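## 5 Suturing the tissue pad

Work with the wound lit at its centre. The borders of the pad may stay dark.

1. Lay the pad flat, with the incision running across the view.
2. Grip the needle in the serrated part of the jaws and close them fully before moving off.
3. Bring the needle down to the wound edge close to upright, then turn the wrist to follow its curve.
4. Keep the second instrument on the opposite side, ready to receive the needle.
5. Draw the thread through slowly - stop if it catches on a jaw or a wrist pin.

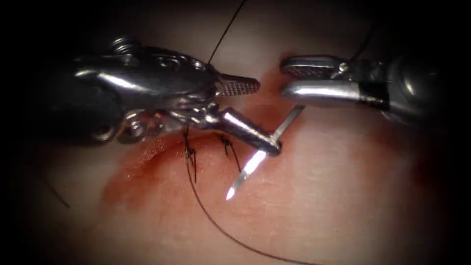
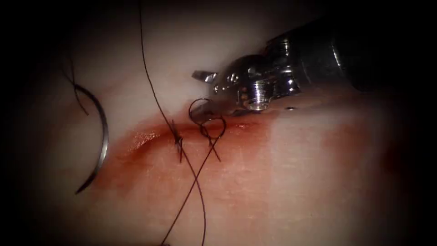
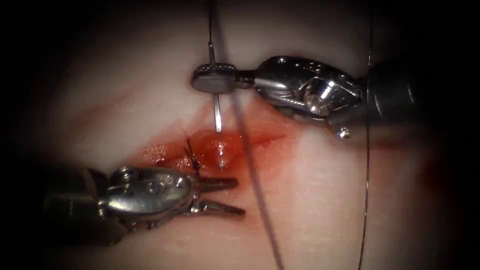
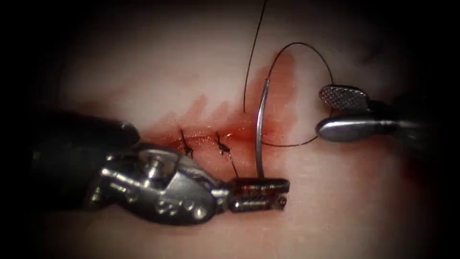

### 5.1 Notes and cautions

**Caution:** Do not grip the needle by its point. Replace a bent needle.

**Note:** Red staining spreads over the surface of the pad during use. Blot it if the wound edges become hard to see.

**Note:** Wipe residue from the jaws between stitches. Use lint-free swabs only.

Order replacement Kistness pads under part number 783. Record each pad change in the log, with the operator's initials.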